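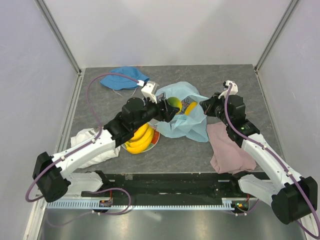
양팔 작업대. 비닐봉지와 과일을 다루는 원격조작 시연 과제.

(1/8) Totgate 조작학습연구실에서 알려드립니다. 본 연구실은 Herdale 과제의 일환으로 진행 중인 양팔 로봇 시연 수집 현황을 본 계정을 통해 공유합니다.

(2/8) 현재 수집 중인 과제는 ‘과일과 봉지’입니다. 작업대에는 망고, 접시에 담은 바나나, 하늘색 비닐봉지를 배치하며, 조작자는 원격조작으로 두 팔을 동시에 움직여 과일을 봉지에 담는 동작을 시연합니다.

(3/8) 비닐봉지는 형태가 일정하지 않아 사전에 정의한 궤적만으로는 다루기 어렵습니다. 이에 한쪽 팔이 봉지 입구를 벌려 유지하고 다른 팔이 과일을 옮기는 역할 분담을 기본 절차로 정하였습니다. 어느 팔이 입구를 맡을지는 조작자가 봉지의 놓인 상태를 보고 판단합니다.

(4/8) 2월 수집 개시 이후 등록된 시연은 총 1030건입니다. 이 중 42건은 봉지를 놓친 뒤 다시 잡는 과정을 포함하고 있으며, 삭제하지 않고 ‘복구’ 항목으로 별도 분류하였습니다.

(5/8) 손으로 팔을 직접 잡고 이끄는 직접교시 방식도 병행 검토하였습니다. 한 팔로 수행하는 집기 동작에는 적합하였으나, 봉지 과제에서는 교시자 한 명이 양팔을 함께 이끌기 어려워 원격조작을 주된 방식으로 채택하였습니다.

(6/8) 조작자 교육은 Catinca Ghiță 연구원이 담당합니다. 신규 조작자는 연습 시연 100건을 마친 후 본 수집에 참여하며, 연속 조작 중에는 다섯 건마다 휴식을 취합니다. 연습분은 학습 자료에 포함되지 않습니다.

(7/8) 천의 위치와 접힌 모양은 시연 묶음마다 변경합니다. 배경의 변화에도 정책이 과일과 봉지에 집중하도록 하기 위한 조치입니다. 접시의 위치 변경은 다음 묶음부터 적용할 예정입니다.

(8/8) 중간 결과는 5월 14일 Wellport에서 열리는 내부 발표회에서 Sânziana Cârstea 책임연구원이 보고합니다. 참관을 희망하시는 협력기관 관계자께서는 연구실 대표 메일로 소속과 성명을 보내 주시기 바랍니다.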